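Plurkutar Serviceportal — Ticketverlauf
Betreff: Kutska Haubenspülmaschine, Störung 1204 wiederkehrend, Belag auf Spülgut
Standort: Garnen, Kantine, Spülküche
Status: geschlossen
Priorität: mittel

Meldung des Betreibers

Maschine bricht seit Anfang Juli unregelmäßig mit 1204 in der Klarspülphase ab. Nach Quittieren läuft das Programm in der Regel durch, der Fehler kommt aber am selben Tag wieder, meist im Mittagsbetrieb. Zusätzlich weißlicher Belag auf Gläsern und dunklem Geschirr. Salz ist aufgefüllt, Klarspüler und Reiniger sind angeschlossen, Leermelder am Saber-Dosiergerät zeigen nichts an. Die Siebe werden abends gereinigt. Ein Neustart am Hauptschalter hat keine Besserung gebracht.

Am Wasseranschluss wurde nichts geändert. Die Maschine hatte im Juni Wartung.

Rückfrage 1st Level

Bitte folgende Angaben ergänzen:

— Anzeige der Boilertemperatur beim Auftreten von 1204
— Stand des Wasserzählers in der Steuerung (Servicemenü, Seite Enthärtung)
— eingestellte Rohwasserhärte
— Zeitpunkt der letzten Regeneration laut Steuerung
— welche Teile bei der Wartung im Juni getauscht wurden

Zu 1204 allgemein: Der Code bedeutet, dass die Klarspülmenge innerhalb der Überwachungszeit nicht erreicht wurde. Er sagt nichts darüber aus, ob zu wenig Wasser geflossen ist oder ob nur die Messung zu wenig geliefert hat. Beides führt zur gleichen Meldung.

Antwort Betreiber

Boilertemperatur beim Fehler normal. Härte steht auf 19. Letzte Regeneration laut Anzeige vor längerer Zeit, ein Datum wird nicht angezeigt. Der Zähler stand heute um 14:20 Uhr noch deutlich unter dem Grenzwert. Intervall ist 4000 Liter, war nach unserer Erinnerung immer so. Bei der Wartung wurden Dichtungen und die Messturbine im Zulauf ersetzt, danach wurde die Steuerung aktualisiert.

Geschirr ist gemischt: Kantinenporzellan, dazu Einzelteile aus dem Veranstaltungsbestand.

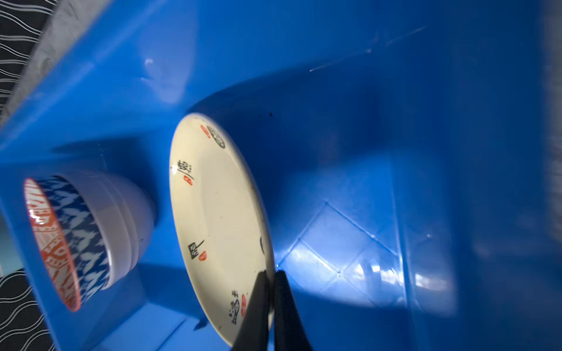 Prüfung 1: Wasserzulauf

Eckventil vollständig geöffnet. Zulaufsieb ausgebaut, leichte Ablagerung, gereinigt und wieder eingesetzt. Fließdruck am Prüfstutzen gemessen, liegt während der Befüllung stabil im zulässigen Bereich. Kein Druckabfall, wenn der Kombidämpfer in der Küche gleichzeitig Wasser zieht. Der Zulaufschlauch ist knickfrei verlegt, Aquastop ohne Befund.

Magnetventil einzeln angesteuert: öffnet und schließt hörbar, kein Nachtropfen. Spulenwiderstand im Sollbereich.

Ergebnis: Zulaufseite scheidet als Ursache aus. 1204 ließ sich in diesem Zustand nicht provozieren, Maschine war zu diesem Zeitpunkt kalt und ohne Last.

Prüfung 2: Nachspülsystem

Nachspülarme oben und unten ausgebaut. In den Düsen des unteren Arms feste Kalkablagerungen, zwei Düsen nahezu geschlossen. Oberer Arm weniger betroffen. Düsen mechanisch gereinigt, danach Arme in Entkalkerlösung gelegt und gespült. Sieb vor der Drucksteigerungspumpe ebenfalls verkalkt.

Die Ablagerungen sind frisch und hell. Ein über Jahre gewachsener Belag sieht anders aus und sitzt fester. Bei der Wartung im Juni wurden die Arme laut Protokoll als frei vermerkt. Daraus folgt, dass die Maschine seit der Wartung über längere Zeit mit hartem Wasser gelaufen ist.

Nach Reinigung drei Programme hintereinander mit voller Boilertemperatur gefahren. Keine Störung.

Zwischenstand: 1204 ist durch die verengten Düsen erklärt. Der Fehler wird wiederkehren, solange die Enthärtung nicht in Ordnung ist. Ticket bleibt offen.

Prüfung 3: Enthärtung

Härtetest am Rohwasser: 19 °dH, stimmt mit der Einstellung überein.
Härtetest hinter dem Enthärter: deutlich erhöht, Harz praktisch erschöpft.
Salzbehälter: gefüllt, keine Brückenbildung, Sole vorhanden.
Soleventil: schaltet.
Manuelle Regeneration ausgelöst, Ablauf vollständig, Salzverbrauch plausibel.
Härtetest nach Regeneration: im Sollbereich.

Der Enthärter selbst arbeitet also. Er regeneriert nur zu selten. Die Auslösung erfolgt mengengesteuert über die Impulse der Messturbine, ein Zeitprogramm gibt es bei diesem Maschinentyp nicht. Wenn die Steuerung zu wenige Liter zählt, wird der Grenzwert von 4000 viel zu spät erreicht.

Rückfrage Betreiber

Kann das Intervall einfach verkürzt werden? Wir würden den Wert dann selbst herabsetzen.

Antwort 2nd Level

Bitte nicht. Der Wert bezieht sich auf die Kapazität des Harzes bei der eingestellten Härte. Eine Verkürzung würde den Belag vermutlich beseitigen, die Zählung bliebe aber falsch, und dieselbe Zählung bestimmt auch die Dosiermenge von Reiniger und Klarspüler über die Schnittstelle zum Saber. Außerdem müsste der Wert beim nächsten Tausch der Turbine wieder zurückgesetzt werden, was erfahrungsgemäß vergessen wird.

Prüfung 4: Messturbine und Impulswert

Vorgehen: Zulaufleitung hinter der Turbine getrennt, Wasser in Messgefäß geleitet, Ventil über das Servicemenü angesteuert, Anzeige der Steuerung mit dem Inhalt des Gefäßes verglichen. Messung mehrfach wiederholt.

Die Steuerung zeigte in jedem Durchgang etwa die Hälfte der tatsächlich entnommenen Menge an. Abweichung über alle Messungen konstant. Eine defekte oder schwergängige Turbine würde streuen, vor allem bei kleinem Durchfluss. Das Signal am Eingang der Platine ist sauber, Flanken ohne Prellen.

Typenschild der eingebauten Turbine geprüft. Es handelt sich um die neuere Ausführung, die weniger Impulse pro Liter abgibt als die ursprüngliche. Im Parametersatz der Steuerung ist noch der Impulswert der alten Turbine hinterlegt. Beim Update im Juni wurde der vorhandene Parametersatz gesichert und anschließend zurückgespielt, damit auch der alte Wert.

Einwand 1st Level: Wenn die Steuerung nur die Hälfte zählt, müsste der Boiler bei jeder Füllung zu viel Wasser bekommen.

Dazu: Die Boilerfüllung läuft über die Niveausonde und ist von der Turbine unabhängig. Die Turbine dient hier der Regeneration, der Dosierung und der Statistik. Die Überwachung für 1204 sitzt hinter dem Boiler und hat einen eigenen Sensor. Deshalb ist der Fehler bei der Inbetriebnahme nach der Wartung nicht aufgefallen.

Prüfung 5: Belag auf dem Spülgut

Nach der Reinigung der Arme und der manuellen Regeneration wurde der Mittagsbetrieb normal gefahren. Der Betreiber hat danach gebeten, die Rückstände zu bewerten.

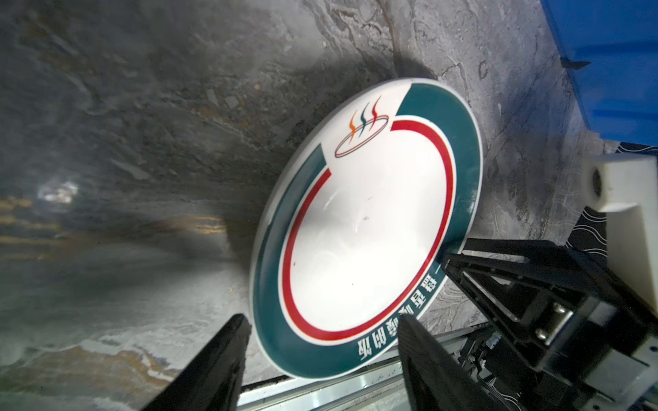
Kalk, Stärke und Reinigerreste lassen sich am einfachsten durch Wischen mit verdünnter Säure unterscheiden: Kalk löst sich, Stärke bleibt stehen und färbt sich mit Jodlösung dunkel, Reinigerreste gehen schon mit klarem Wasser ab. Vom Foto her ist so etwas nur eingeschränkt zu beurteilen. Auf der weißen Innenfläche des Tellers mit dem dunklen blaugrünen Rand sind ein paar winzige dunkle Punkte zu erkennen, Kalkflecken wären hell. Ob es sich dabei um Speisereste, Abrieb oder Stellen in der Glasur handelt, muss vor Ort mit dem Fingernagel und dem Säuretest geklärt werden. Für den Kalkbefund am besten ein dunkles Glas oder ein schwarzes Tablett nehmen und gegen das Licht halten.

Rückmeldung Betreiber: Säuretest an den Gläsern durchgeführt, alter Belag löst sich vollständig. Porzellan ohne Auffälligkeit beim Wischen.

Maßnahmen

1. Impulswert der Messturbine im Parametersatz auf die eingebaute Ausführung geändert.
2. Litermessung wiederholt, Anzeige und Messgefäß stimmen im Rahmen der Ablesegenauigkeit überein.
3. Literzähler der Enthärtung auf null gesetzt, Regeneration erneut ausgelöst. Intervall unverändert bei 4000.
4. Grundreinigung der Maschine mit Entkalker nach Herstellervorgabe Kutska, Boiler eingeschlossen. Dosierung am Saber während der Entkalkung abgeschaltet und anschließend wieder freigegeben.
5. Dosiermengen neu abgeglichen. Die Mengen waren nach der Wartung von Hand angehoben worden, vermutlich als Reaktion auf schlechte Spülergebnisse. Mit korrekter Literzählung wären sie zu hoch gewesen.
6. Parametersatz gesichert, alte Sicherung im Portal als ungültig markiert.

Hinweis zu Punkt 4: Entkalker und chlorhaltiger Reiniger dürfen nicht zusammenkommen. Vor dem Entkalken Tank ablassen und mit klarem Wasser spülen, Sauglanzen aus den Kanistern nehmen. Raum lüften.

Beobachtung

Maschine im Regelbetrieb. Härte hinter dem Enthärter täglich durch den Betreiber geprüft, jeweils vor dem Mittagsbetrieb, Werte unauffällig. Die erste automatische Regeneration lief über Nacht nach Erreichen des Grenzwerts ohne Eingriff durch. Störung 1204 im Beobachtungszeitraum nicht mehr aufgetreten. Am zweiten Tag eine Leermeldung Klarspüler, Kanister war leer, kein Zusammenhang.

Offene Punkte intern

Nach dem Tausch der Messturbine fehlt im Wartungsprotokoll eine Zeile für den Impulswert. Ergänzung ist bei Plurkutar angelegt. Bis dahin gilt: Turbine getauscht oder Steuerung aktualisiert — Litermessung mit Gefäß durchführen und den Wert eintragen.

Weitere Maschinen dieses Typs mit Wartung im Juni werden anhand der Parametersätze abgeglichen, eigenes Ticket.

Abschluss

Ursache: falscher Impulswert nach Turbinentausch, dadurch verspätete Regeneration, Verkalkung der Nachspüldüsen, Folgefehler 1204. Betreiber hat die Behebung bestätigt. Ticket um 16:05 Uhr geschlossen, Wiedereröffnung durch Antwort auf diese Meldung möglich.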